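Ticket 328 -- Ground floor too warm by midday, standing fan not helping
Site: Breltness, main room with mezzanine

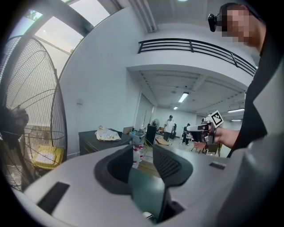
Status
Open, awaiting parts

Opened: August 28, 2019
Assigned to: Halvard Holmgren
Category: Ventilation / lighting

Reported problem
Users of the main room report that the ground floor is uncomfortable from late morning, worst at the far end of the section under the mezzanine. The standing fan by the tall window is run at full speed most of the day and makes little difference beyond a few paces. A second complaint, logged under the same number at the user's request, concerns a buzz from the fluorescent lights in the same section.

Initial checks
Fan runs on all 3 speeds. No wobble at the base. Guard clips tight. Slight rattle on the highest speed, traced to a loose screw on the motor housing. Tightened, rattle gone.
Window catch operates but is stiff. Window had been kept shut because the catch is hard to reach.
Extract grille at the back of the lower section: holding a strip of tissue against it gives no pull at all.
Thermostat reading agrees with a hand thermometer. Not a sensor fault.

Log

Entry 1 -- H. Holmgren
Fan was aimed straight across the room. Turned it to blow along the wall and into the part below the mezzanine. Users asked to leave it like this until the next visit. Window opened on the second notch. Please do not close it during working hours unless it rains.

Entry 2 -- H. Holmgren
Feedback from site: better near the window, no change at the far end. Expected. Warm air collects under the mezzanine floor and has no way out while the extract is dead. Isolated the extract unit (Grernen, ceiling void, access from the corridor) and removed the cover. Belt intact. Filter badly clogged, replaced from van stock. Unit still does not start. Supply present at the terminals. Capacitor suspected.

Entry 3 -- H. Holmgren
Capacitor tested, well below its marked value. Ordered from Sondon. They quote delivery in September and will not give a day. Asked Brandes whether they hold the same part. They have one with the wrong fixing bracket, so declined.

Entry 4 -- site contact
Someone has moved the fan back to where it was. Have moved it again and put tape on the floor. Can the tape stay?

Entry 5 -- H. Holmgren
Yes, tape can stay. Keep the cable against the wall and out of the walkway.
On the lighting: buzz confirmed with the fan switched off. It comes from 2 fittings, both with old ballasts. Tubes swapped between fittings and the noise stayed where it was, so the tubes are fine. Ballasts added to the Sondon order. The fittings are safe to use meanwhile -- switch off at the wall if the noise is a nuisance.

Entry 6 -- site contact
Is it worth hiring a portable cooler until the part comes? Budget holder says yes if it helps.

Entry 7 -- H. Holmgren
Not recommended. The hose would have to go out through the window, which is also the only air coming in. A second fan on the mezzanine, pointing at the open side above the railing, would do more and costs less. It must stand on the floor and must not be tied to the railing.

Outstanding
Fit capacitor to extract unit and repeat tissue test at the grille
Fit ballasts to the noisy fittings
Ease and grease window catch
Add extract filter to the regular service list, where it is missing at present

Do not close this ticket on delivery of parts. Close after the tissue test passes and site confirms the far end is comfortable at midday.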